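Natamo, petites scènes de table
Fiche du jeu de données — version d'octobre

Bienvenue ! Natamo rassemble des images de tables sur lesquelles sont posés des objets tout simples : des gobelets en papier, des assiettes, des peluches, des bonbons, des fruits. Le jeu est maintenu par Sheyla Ospina, qui a commencé avec un sachet de gobelets acheté pour un anniversaire et n'a plus arrêté. On s'amuse énormément à le construire, et on espère que ça se sent un peu dans le choix des objets.

Contenu

La version actuelle compte 3 000 images, réparties en 86 dispositions de table. Une disposition correspond à un arrangement de départ : quels objets, à quel endroit, dans quel sens. Les gobelets sont nos vedettes (le même objet, retourné ou debout, change complètement d'allure !) et 41 dispositions en contiennent au moins un.

Le dossier « dispositions » contient un sous-dossier par arrangement. Dans chacun, un petit fichier texte donne la liste des objets et leur état : debout, retourné, couché, incliné. Les noms sont en français, au singulier et sans accent, pour éviter les ennuis d'encodage qu'on a eus avec la première archive.

Les familles d'objets

Gobelets : en papier, unis ou à motifs. Notés « gobelet », avec l'état à part. Un gobelet retourné dont le bord ne repose pas à plat est noté « retourne, incline ».
Vaisselle : assiettes, bols, soucoupes. On note la couleur du fond et celle du bord quand elles diffèrent.
Peluches : de petites créatures pour la plupart, souvent impossibles à nommer. On écrit « peluche » et la couleur, c'est plus sage que de trancher entre un renard et un dragon.
Friandises : toujours dans leur contenant. On annote le contenant, jamais les bonbons un par un.
Fruits : pommes surtout, quelques citrons et une poire très photogénique.

Les dispositions à deux zones sont mes préférées. Les gobelets sont devant, sur le plateau le plus proche, et le reste vit sa vie au fond, de l'autre côté du joint entre les deux surfaces.

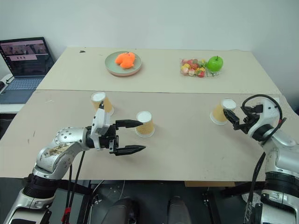 Gobelets retournés au premier plan ; derrière, peluche orange dans son assiette vert pâle, bonbons et pomme verte.

Dans ce type d'arrangement, la pomme est annotée séparément du récipient de bonbons, même quand les deux sont côte à côte. Pour une peluche posée sur une assiette, on crée deux entrées et on ajoute la relation « sur ». Idem pour un bol posé sur une soucoupe. Les marques et éraflures du plateau ne sont pas annotées, mais on ne les retouche pas non plus : une table qui a servi, c'est tellement plus joli.

Annotations

Chaque image a été relue deux fois. Les couleurs suivent une liste fermée de neuf teintes, et là, je préviens tout de suite, il y a eu des débats. Le beige clair et l'orange pâle des gobelets à motifs se ressemblent beaucoup selon la lumière. Quand les deux relectures divergent, les deux valeurs sont conservées, séparées par une barre oblique. À vous de choisir celle qui vous arrange.

Découpage

Deux découpages sont fournis. Joten sépare les images au hasard ; Sedeck sépare par disposition entière, si bien qu'un arrangement vu à l'entraînement ne revient jamais au test. Prenez Sedeck si vous voulez comparer vos résultats aux nôtres. L'ancien découpage Aravena reste dans l'archive pour ceux qui l'utilisaient, mais il n'est plus mis à jour.

Limites connues

Beaucoup de plateaux clairs, très peu de nappes. Les objets transparents sont parfois mal détourés, en particulier le long des couvercles. La famille des fruits est encore maigre, et la poire revient vraiment souvent.

Contribuer

Les propositions d'arrangements sont les bienvenues, même griffonnées sur un coin de papier ! Indiquez les objets, leur état et leur place approximative sur la table. Sheyla relit les envois le samedi matin. Pour la prochaine version, on cherche surtout des idées avec des bols empilés et des agrumes.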